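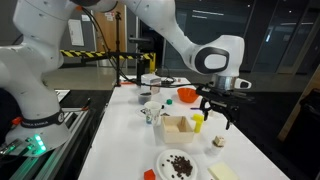
Questions I get asked about the Nindau cable locator

I'm Nisha Dubey, and I look after hire and repairs at Belstead. Most of what follows I've answered on the phone so often that I thought I'd better write it down!

How deep will it go?
On a live mains cable in ordinary clay I get a decent reading down to the depth most of us ever dig. Past that the signal goes soft and I'd stop trusting the number on the screen (the left-right position is usually still fine). Wet ground helps a bit if you're using the transmitter with an earth stake.

Will it find plastic water pipe?
Not by itself, sorry. You need to push a sonde or a tracer wire up the pipe and follow that. We hire the Gollov sonde for it, and it comes on a reel long enough for most house connections.

What does error 59 mean?
Low battery in the transmitter, not the receiver. Everyone changes the wrong ones first, me included. Swap all of them together and don't mix brands.

Does it work near a substation or railway?
It works, but it'll shout at you. Switch out of power mode, clip the transmitter directly to the cable you're after and turn the gain right down. Shivam Semwal, who does our training days, likes to walk the line twice from opposite ends and mark both, and I've picked up the habit from him.

Only an authorised person should clip on to a live cable, so please ask the owner first.

How often does it need calibrating?
Once a year. The sticker under the handle tells you when. Calibration is £205 plus carriage, and I normally have it back on the van within the week, though January is always a scrum.

Can I update the software myself?
Yes, with the USB lead in the lid pocket. Version 437 is the one you want. If yours is older than that, save your survey logs to the laptop before you start, as the update wipes them.

Can I buy an ex-hire set?
Sometimes! They go for £900 with the bag, transmitter and clamp, freshly calibrated. Éabha Hennessy keeps the waiting list, so drop her a line and say whether you need the sonde as well.

Page last updated April 13, 2020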